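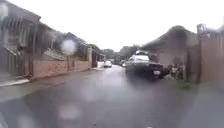 3 min read · 14 posts

Right, thread time. It's been raining since breakfast and I've finally done the walk down the lane I keep promising Elli I'd do, so here's everything I noticed, in no useful order.

The sky. White. Flat white, from one lot of roofs to the other. I've lived in Rastirville long enough to have about nine names for grey and none of them fit, because it isn't even grey, it's just bright and blank and it makes your eyes water.

The road looks lovely though! Dark and shiny with these long smeary streaks of light in it. Dry, it's the dullest bit of tarmac in the county. Give it a proper soaking and I could stare at it all morning (I did, my tea went cold on the wall).

Now the wall. I'm very fond of the low brick one. It's a pinky red that goes blotchy in the rain, and it runs along the edge of the lane in front of the houses until you get to a square brick pillar and a driveway.

Raimo Hämäläinen, who knows bricks, reckons you'd pay 500 quid just to have a short stretch of that repointed properly. I said that seemed steep. He said wait till you see what they charge for the pillar.

Big house first, the two-storey one with the roof that sticks out a long way over the front. I used to think those deep eaves were a bit much. After this morning I want them on my own house. Imagine opening your front door and not getting a drip down the neck.

Ours has no overhang at all. You stand there hunting for keys and the gutter empties itself on your head. Mafalda Peixoto gave me a huge golf umbrella for exactly this and I leave it indoors every single time.

Then the lower one with the pitched grey roof, set back a bit. Pale walls. On a day like this it nearly melts into the sky – if I painted (I don't) I'd start with that one and probably give up by lunch.

Someone asked last time how long the lane is. I paced it in July and got 1052 steps to the postbox and back, but I've got short legs and I stopped to talk to a cat, so don't plan anything around it.

Pavement report for the pram people: it's narrow, there's a kerb, and I'd just take the road if it's quiet. Teodor does it with the double buggy and says the same, only with more swearing.

Shoes. I wore the canvas ones. I know. Roughly 200 yards and my socks were finished. They're on the radiator now and the whole kitchen smells like a pond.

Things I'd forgotten about walking in the rain: how quiet it gets, how clean the air smells, and how your hood makes you turn your entire body to look at anything, like an owl in a mac.

Elli has just replied "you could have gone on a nice day". Yes Elli. Everyone goes on a nice day. I wanted to see the bricks blotchy.

Anyway, soup's on and I'm not going out again until those socks are dry. If you've got a favourite wet street, post it underneath, I'd love to see some that aren't mine.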